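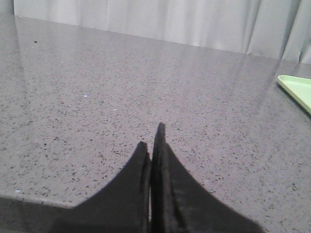
October 4, 2021
Leaf mould, and the last of the beans

Well, I finally got round to the leaf mould bin this morning, after promising myself all through the summer that I would, and what a treat it was! Two years it has been sitting behind the shed, and when I pulled the front boards off the bottom half had gone dark and crumbly and smelt exactly like the woods at Dremine after rain (I stood there sniffing it for far longer than was sensible). I got 3 good barrowloads out and put the lot on the bed where the garlic is going.

The beans came down after that. I left the roots in, as I always do, and hung the driest pods up in the porch for seed. The Prornard lot have done beautifully, fat and speckled, though the ones I sowed late by the water butt hardly filled at all and went on the compost, poor things.

I did mean to order more garlic from Elleo, only their list is down to two kinds now and I fancied a change, so I may write to Iordache instead and see what they have left. No feed for anything this month, just mulch and more mulch, and the worms can get on with it.

My back is grumbling a bit now. Must remember to empty the comfrey bucket tomorrow, and hold my nose while I do it.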